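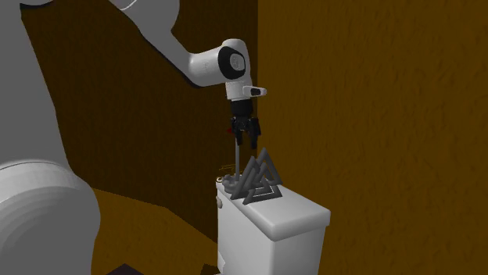
Cinq pinces, un seul bras : le carnet d'essais

Bonjour à tous ! Comme promis, je mets en ligne la page des essais de pinces en simulation, commencée en avril dernier et laissée en friche beaucoup trop longtemps (pardon à ceux qui m'ont relancé, vous aviez raison). Le principe n'a pas changé : un seul bras simulé, un petit coin de pièce avec un meuble blanc, des bibelots un peu tordus posés dessus, et on regarde ce que chaque pince sait faire avec ça.

Les notes sont dans l'ordre où je les ai retrouvées, donc sans grande logique. Dernière mise à jour le 20 février 2019.

Le décor et la pince à deux doigts

Doigts noirs, tringlerie apparente, ouverte au-dessus du meuble, juste à côté du fameux ornement en triangles entrecroisés. J'adore cet objet ! Il a des trous partout, des barres qui passent les unes dans les autres, et le planificateur de prise le déteste. Le mât gris juste à côté n'arrange rien : on descend pour viser le sommet d'un triangle et le doigt gauche va chatouiller le mât.

Réglages communs

500 essais par pince, pose de départ identique, objets légèrement décalés à chaque tirage. Le contrôleur est celui de Gistside, version de base, sans mes bidouilles — je les ai toutes retirées, ça m'a coûté une soirée et un peu d'amour-propre. Pas de réglage particulier pour une pince ou pour une autre, sinon on ne compare plus rien.

Premel, doigts parallèles courts

Ma préférée pour débuter. Elle serre droit, elle est prévisible, et sur une barre de triangle bien dégagée c'est un bonheur. Dès que la barre penche, par contre, elle la fait pivoter et tout l'ornement part de travers. J'ai essayé des patins plus larges, ça aide un peu.

Premel, doigts longs

Même corps, autres doigts. Je pensais qu'ils passeraient mieux entre les barres et j'avais à moitié raison : ils passent, mais ils ressortent mal. Deux fois la simulation a carrément explosé (l'ornement au plafond, le meuble en vrac, j'ai bien ri).

Lindlow, la ventouse

Bon, une ventouse sur un objet plein de vides, je savais où j'allais. Je l'ai gardée pour le petit objet rond du coin du meuble, et là elle fait mieux que tout le monde ! Pour les triangles, oubliez.

Obradović, trois doigts

La plus jolie à voir bouger et la plus pénible à configurer. Le fichier de description avait un axe inversé, j'ai mis un temps fou à le trouver. Une fois corrigé, elle enveloppe très bien les formes bizarres, mais il lui faut de la place, et contre un mur elle se cogne.

La caméra, parlons-en

J'ai fait deux séries, caméra au poignet puis caméra fixe. Au poignet, on perd l'objet pile au moment intéressant, quand les doigts le cachent. En fixe, c'est le bras qui passe devant. Je garde la fixe pour l'instant, avec un mur ocre et un mur brun foncé derrière : le gris de l'ornement s'y détache mieux que sur mon ancien fond uni.

Ce qui reste à faire

Relancer une grosse série de 2000 essais avec la pince à deux doigts et les doigts longs, en bougeant le mât cette fois. Si quelqu'un a un modèle propre de pince souple, je suis preneur — écrivez-moi par le formulaire du site, je réponds (lentement, mais je réponds).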